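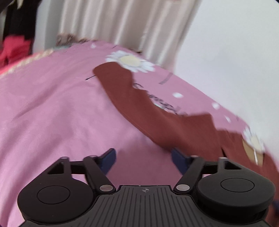 The household linen review at Wolton was completed on 15th June, and the following notes are published for the benefit of relatives and of anyone undertaking a similar exercise in a house of their own. The bedrooms were taken in order, beginning at the top of the stairs. In each room the bed was made first, so that it could serve as a sorting surface for everything taken from the cupboards. The pink bedspread was retained for this purpose, and a dark reddish-brown cloth shows up on it very clearly, as do most of the darker pieces in the collection. White items were sorted separately on the landing.

A total of 285 articles was recorded. Of these, 32 were found to be beyond repair and have been set aside for cleaning rags, and 27 require mending before they are returned to use. The remainder has been folded in thirds and placed on the shelves by size, with double sheets at the bottom and pillowcases at eye level.

Gaëtan Jacquet has kindly agreed to receive the tablecloths that came from the Masson side of the family. He has asked that they should not be starched. This request has been noted on the parcel.

It is regretted that the matching napkins have not been located. The trunk in the box room has been searched twice. Any relative who borrowed them for the christening is asked to look again.

The curtains will be considered in October, when the spare room is next free. Until then, the cupboard on the landing should be kept closed on account of moths.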